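**pH electrode slope dropping after storage, Tivero bench meter**

**ninsaurralde** wrote:

Bench meter is a Tivero with a refillable glass combination electrode. Two-point calibration at pH 7 and 4. Slope was 98% in June and now reads 91%. Offset is stable. 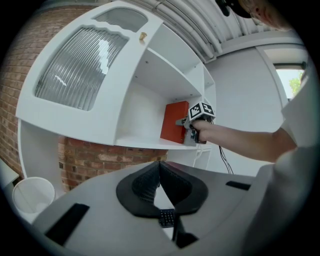 The electrode sits in 3 M KCl between runs, and I refill the reference chamber every Wednesday. Buffers are Sesum single-use sachets, opened the same day. Samples are well water, low conductivity, nearly 100 a week. Is 91% low enough to replace the electrode, or can it be recovered?

**tapia_t** wrote:

Clean it first. 0.1 M HCl for 15 minutes, rinse, then back in storage solution for an hour before you recalibrate. If the slope stays under 92%, order a new one.

**Y. Ngubane** wrote:

I wouldn't start with acid. HCl removes scale, but a blocked junction gives slow drift and noisy readings in low conductivity water, and you haven't mentioned either. What is the buffer temperature, and is the ATC probe in the beaker with the electrode? A wrong temperature entry shifts the reported slope by itself.

**ninsaurralde** wrote:

Manual temperature, set to 25. No ATC probe on this unit. The lab is colder than that in the morning, 18 or so.

**Y. Ngubane** wrote:

Then part of your loss is the setting. At 18 °C the theoretical slope is 57.8 mV/pH, against 59.2 at 25. The meter divides by the wrong number and you lose a little over 2%.

**tapia_t** wrote:

That takes 91 to 93. It was 98. The rest is the glass, so I'd still clean it.

**pdaza** wrote:

Read the raw millivolts in both buffers and post them. Percent slope hides too much.

**ninsaurralde** wrote:

Temperature corrected to 18, no cleaning yet. pH 7 buffer: -3 mV. pH 4 buffer: +159 mV. Meter now says 93%.

**pdaza** wrote:

54 mV/pH. Usable, but aged. Clean once, log the result, and keep a spare on the shelf.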